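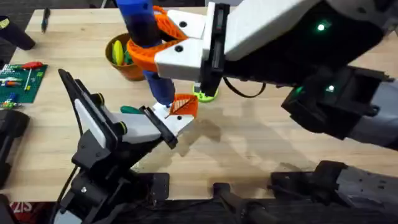

Indance Workshop Guides

Section 8. Setting Up the Shared Bench

These steps cover the small-work bench at Omilside: the wooden tabletop, the green baseplate, the pot and the hand tools. Allow 9 minutes before the first session of the day.

8.1 Clearing the top

1. Take everything off the tabletop except equipment that is fixed in place.
2. Brush along the plank seams with a dry brush. Small bricks and screws collect there.
3. Wipe with a damp cloth and dry at once.

Caution: Do not pour cleaner directly on the wood. It runs into the seams and lifts the finish.

8.2 Placing the baseplate

1. Set the green Lego baseplate on the left side of the table.
2. Press two bricks onto the plate and pull them off again. If the plate lifts, put a non-slip mat under it.
3. Keep spare bricks on the plate. A tray holds 200 bricks, and there is no need to put them all out.
4. Lay the small red-handled screwdriver on the plate when it is not in use.

Note: Bricks left on bare wood end up on the floor. Return them to the plate before you change tasks.

8.3 The pot

1. Stand the brown-orange pot toward the back of the table, near the middle.
2. Put tall items in it upright. Sharp ends go down.
3. Leave space in the pot so that items can be lifted out one at a time.

The black marker goes at the back, to the left of the pot. Cap it after each use. Replacement markers are in the Pisirard cabinet, drawer 89.

8.4 Handing over a long tool

The tool with the long blue handle is easy to drop when it passes from one side of the bench to the other.

1. Hold the handle upright over the table, with the lower end just above the wood.
2. Bring the receiving side in under the lower end.
3. Let go only when the receiving side has a firm hold.

Caution: Keep cables clear of the handle during a handover. A loop of cable can catch the tool.

8.5 Small loose parts

Flat parts such as the lime-green disc may stay on the table during a session. At closing, put them in the Mwaipopo parts box and shut the lid.

Note: The bench gets a full clean on Sunday. Anything still on the plate at that time is sorted into the parts box.

Continue to Section 9, Storage and Labels.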